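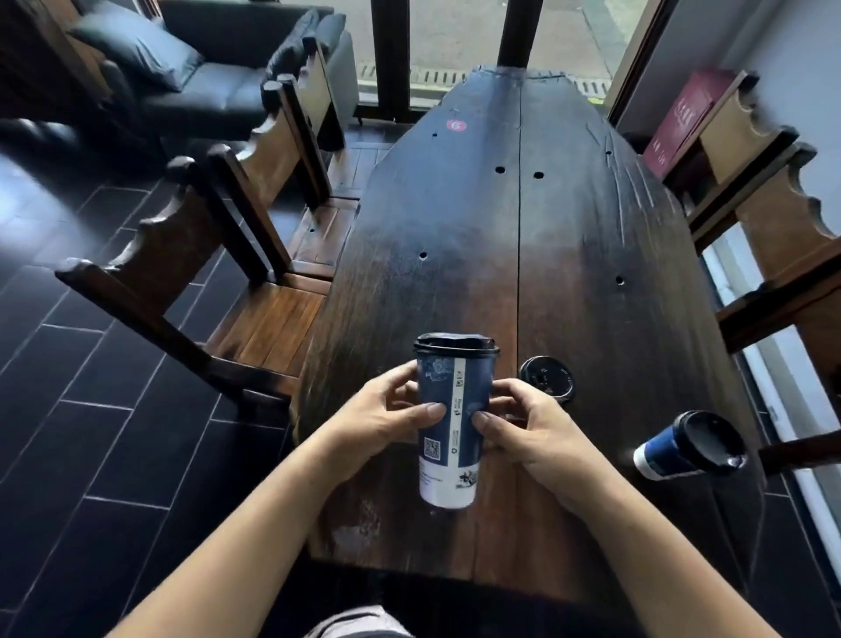

Sunudow Neighborhood Words: README

Hello, and thanks for opening this file before opening the spreadsheet! Sunudow is a collection of 1505 everyday words and sayings, gathered from people who live or work near the old Jundura market, along with what each one means to the person who gave it to us. It started as a list on Hermine Rainer's refrigerator and grew from there, mostly in June, when people were sitting outdoors and felt like talking.

What's inside

words.csv is the main table, one row per entry. The columns are entry, meaning, language, speaker_age_group, heard_where and notes. The notes column is a bit of a grab bag (Ilídio Guerreiro likes to write long ones, and I didn't have the heart to trim them), so please don't try to parse it.

sayings.csv holds the longer expressions, 100 of them, with a word-for-word translation next to the everyday meaning.
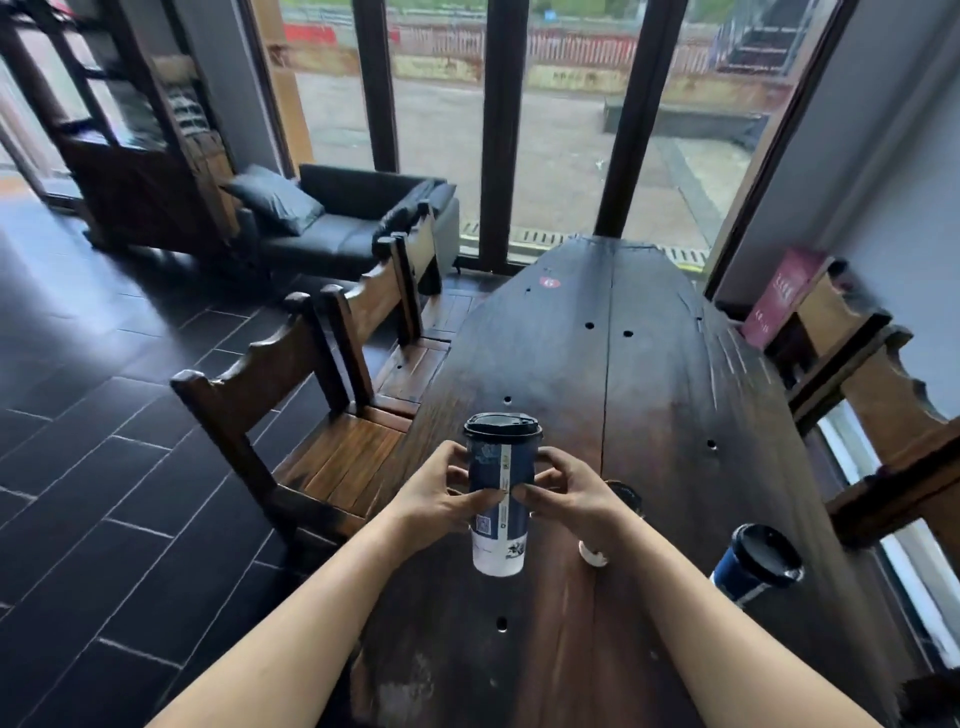
A tall blue paper cup with a black lid, over the long wooden table.

How it was gathered

Most entries came from plain conversation. We asked what a grandparent used to call something, wrote down the answer, and read it back until the speaker was happy with the spelling. Tâm Phùng checked every tone mark in the Vietnamese rows, and then checked them again on a Wednesday evening after I had managed to save the file in the wrong encoding. It's UTF-8 now, I promise!
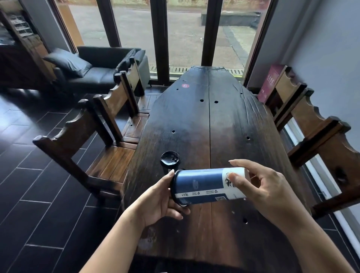 Spelling was the part we argued over most. Where two speakers wrote the same word differently we kept both rows and gave them a shared number in notes, so a plain count of rows will come out higher than a count of words.

Known problems

The age group is blank for 6 speakers who preferred not to say. Food words are badly overrepresented. Krum Kneževič is still sorting out the fishing terms, so treat those as drafts.

Using it

Teach with it, print it, add to it. Please credit the Sunudow word list, and send corrections to Adeel Sial, who keeps the master copy.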